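Foteo Low Play Table, yellow
Item 422-Y. Supplied by Mundemell Nursery and Playroom Furniture

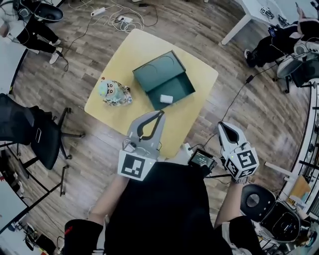 Description

Low table for home playrooms, nurseries and waiting areas. The top is yellow with rounded corners and has no raised rim, so boxes and trays can be slid off the side when clearing up. The table is free-standing and may be placed square to a wall or at an angle in the room. Toys and storage boxes are sold separately.

Specification

Height: 40 cm
Weight limit, evenly spread: 19 kg
Top: yellow, rounded corners
Floor type: hard floors and low-pile carpet
Assembly: four legs, hex key supplied
Spare parts code: 87

Use with boxes

A hinged box should be set down near the middle of the top. Allow enough depth for the lid to fold right back and lie flat. In the picture, the green box is open on the table with its lid folded back, and a doll-like figure lies to the left of it. Small items are best kept in the tray of the box, as they will roll off an unrimmed top if knocked.

Placing on wood floors

Fit the felt pads supplied before the table is first stood on boards. Where boards are uneven, turn the levelling foot on the leg marked A until the top no longer rocks. Do not drag the table with a load on it. Replace pads when worn through; a set of four can be ordered under the spare parts code.

Cleaning

Wipe with a damp cloth and mild soap, then dry. Do not use scouring powder or solvent cleaners. Felt-tip marks should be treated the same day. Check the leg bolts every January and after any move between rooms.

Colours

Yellow is a stock item. Grey and white are made to order at the Zamudio workshop. Tops are not interchangeable with the older Bridodard table, which has a different bolt spacing.

Returns and queries

Unused tables may be returned in the original carton. For trade orders contact Korkor Osei; for spare parts and missing fittings contact Kwesi Nartey. Please quote the item number and the colour.

Page last revised Dec 17, 2024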